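Notebooks > Workshop > Endgate bench > August

We use cookies to remember your settings. Accept / Manage

Prev entry | Index | Next entry

August, starting 7:40 a.m.

Hide glue, third batch. The first two went in the bin and I have stopped taking it personally.

Soaked the Trostolura pearls overnight in cold water, just enough to cover. They swelled into something like frogspawn by morning, as they should. Weighed out 200 g of the swollen stuff into the jar, jar into the pot, lid on. Batch two died because I wandered off to argue with Wernard about an invoice and the pot went past a simmer. Glue that has been boiled smells like a wet dog's funeral and holds about as well. Stayed put this time.

Brush test at 8:30: runs off in a thin stream, no drops, no strings. Added a splash of water anyway, regretted it, let it cook off with the lid open.

Rubbed joints on maple offcuts, 3 pairs. Warmed the wood first with the hair dryer (the one labeled NOT FOR HAIR, which raises questions I have never asked). Open time is still shorter than I'd like. Pair two grabbed before I had it square and is now a permanent record of my reflexes.
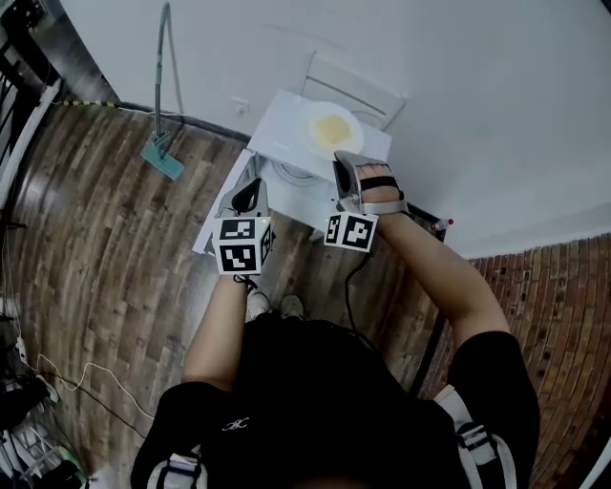
Small white table, wall side.

Left the pairs on the rack until after lunch. Tried to break them over the vise jaw. Pair one went in the wood, good. Pair three went in the wood, also good. Pair two went right along the glue line, with a shiny patch the size of a thumbnail where it had already gelled. So the glue is fine and the gluer is slow.

Matić clamps: the pads are shedding again. Somebody has fixed one with packing tape. It is better than the original pad, so I've left it.

Loaded the long shelf bracket with sandbags to see what a plain rubbed joint will take without clamping. Held at almost 450 N and then I ran out of sandbags, so the number says more about our sandbags than the joint. Do not quote it to Wernard.

To do:
- warm the shop before gluing, not during
- try a pinch of urea for open time, write down how much a pinch is
- new jar lid, the old one has glued itself to the shelf (strongest joint of the week)
- label the leftover batch and put it in the fridge, away from the lunches

Pot switched off at 4:15. Checked it twice.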